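# Card holders and sleeves: your questions answered

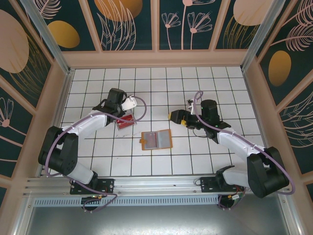 *An orange card holder lying open, and a small red card in its clear sleeve, held in the left robot arm's gripper.*

We get a good many letters and messages at Allska about card holders, far more than we ever expected when we opened the little shop in Brullbridge, and the same questions do come round again. So we've gathered up the usual ones, with the answers we'd give you over the counter if you popped in (and please do, we love a chat).

## Do I need a sleeve if I already have a holder?

You don't need one, but we're very fond of them. A holder looks after the card in your bag, while a sleeve looks after it whenever it's out and about, on a café table or at the bottom of a coat pocket with the house keys. If it's a library card you show twice a year, I wouldn't bother. If it's a bus pass, I would!

## My card won't go in. What am I doing wrong?

Probably nothing at all, new pockets are often tight. Open the holder out flat on a table, pinch the pocket gently so that it gapes a little, and slide one corner in first. If the card is in a sleeve, try it with the closed end leading. Please don't use talcum powder, as it gets into the seams and stays there for ever.

## How many cards should I put in one pocket?

We say 2 at the very most, back to back, so you can read one from each side. Any more and the pocket stretches, and then a single card will slip about.

## How do I clean a clear pocket that's gone cloudy?

A soft cloth, lukewarm water and the smallest drop of washing-up liquid. Wipe it, wipe it again with plain water, and leave the holder open overnight before you put anything back. Scratches won't come out, I'm afraid.

## Which colour should I choose?

Whichever makes you happy, though a bright one is so much easier to find in a dark bag. Orange is my own favourite.

## Do you sell sleeves on their own?

We do, in packs of 50. Ask for the Zoubi size if yours is an ordinary bank-sized card, and the Urkumon size for anything a bit taller. If you're not sure, bring the card along and we'll try it in both.

## Can I send something back?

Of course, as long as it hasn't been used. Pop a note in with your order number and tell us whether you'd like a swap or your money back.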